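## Comparing two grippers on the panel row task

Run both grippers in simulation before bolting anything to the real arm. You need the Mendari scene files, a working Custunel controller install, and both gripper models: the Jullard parallel unit and the older Mạc unit.

### 1. Fix the controller settings

Use the same gains for both grippers. Retuning between runs hides differences in finger mass. Set the step rate, then leave it alone.

```
gripper: jullard
seed: 1341
trials: 20
speed_pct: 87
```

### 2. Set the tool offset

Measure from the wrist flange to the fingertip centre with the fingers closed. The two models have different lengths, and an offset copied from one to the other will put the fingertips into the mat.

Jog the arm over the far end of the panel row and stop with the gripper clear of the surface. Check for three things:

- the base plate hasn't shifted on the blue mat
- the fingers point down
- the elbow stays bent - a near-straight arm gives poor wrist behaviour on the return
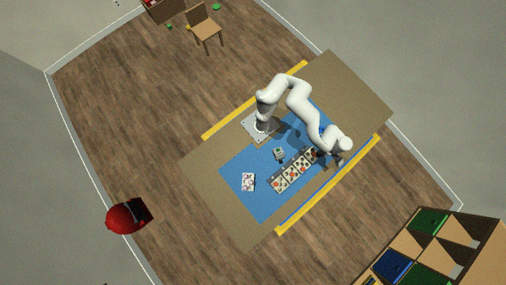 **Bastian Haberkorn**
Simulation and Test Engineer

With the arm parked over the brown area by the last of the four cream panels, its shadow darkens that panel. Leave the light where it is if you're also comparing cameras. A colour threshold set on the other three orange-red circles should be checked on the shaded one too.

### 3. Run and swap

Start the run and save the log under the gripper name. Change the `gripper` line, enter the new offset and repeat with the same seed.

Compare closing time and fingertip error at contact. Discard any run that stops with fault 1924 (joint limit) - fix the approach pose and start that gripper again from trial one.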